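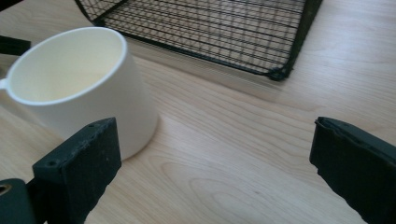
Section 4. Placing the humidity sensor and pairing it with the display

Before you start, the Koltden display must be plugged in and showing the home screen. If it still shows the language list, go back to Section 3 and finish that first.

You will need the sensor, the two AAA batteries supplied, and a small coin or flat screwdriver.

4.1 Fitting the batteries

1. Turn the sensor over. Put the coin in the slot on the back cover and turn it to the left until the cover lifts.
2. Pull out the plastic tab and throw it away.
3. Fit the batteries. The plus and minus signs are molded into the tray.
4. Close the cover. The green light flashes twice.

If the light does not flash, take the batteries out, wait a minute and fit them again. Do not use rechargeable batteries. Their voltage is too low and the display will report a weak signal.

4.2 Pairing

1. Hold the sensor within arm's reach of the display.
2. On the display, press MENU, then choose Sensors, then Add.
3. Press and hold the button on the side of the sensor until the green light stays on.
4. Wait for the sensor number to appear. Press OK to save it.

The display gives up after 64 seconds. Code 807 means that no sensor was found. Code 134 means that a sensor was found but is already paired with another display. To clear it, hold the side button until the light goes off, then start again from step 2.

Note: Pair one sensor at a time. Leave the batteries out of any others until the first has been saved.

4.3 Choosing a place

The sensor can stand on a table or shelf, or hang from the hook in the box. It reads the air right next to it, so a poor spot gives a poor reading for the whole room.

– Keep it away from kettles, cooking pots and hot drinks.
– Keep it out of direct sun.
– Leave a gap between the sensor and an outside wall.
– Do not put it inside a cupboard or behind a curtain.

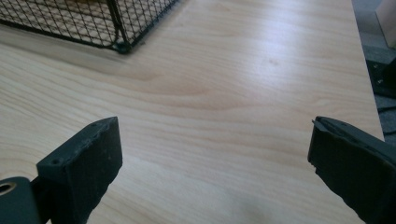

Figure 4-2. Wooden tabletop with wire mesh basket.

Metal between the sensor and the display shortens the range. In an open room the range is more than 400 feet, but a refrigerator or a foil-backed wall can cut this to a few yards. If the signal bars drop to one, move the sensor a short way and check again after five minutes.

CAUTION: The sensor is not waterproof. Do not stand it in a shower area or wipe it with a wet cloth. Use a dry cloth only.

4.4 First readings

Leave the sensor in place overnight before you rely on the numbers. It takes that long to settle after being in the box. A reading that jumps up and down during the first few hours is normal and does not need a reset.

In January and other cold months, indoor air is often much drier than people expect. Check the reading against a second sensor before changing your humidifier setting.

If you have the Alura humidifier, do not link it yet. Linking is covered in Section 5 and needs at least one full day of saved readings.

Section revised 30 May 2023. Changes: pairing codes added to 4.2, battery note reworded. Text by Feven Zeleke, checked by Sombat Ruangrit.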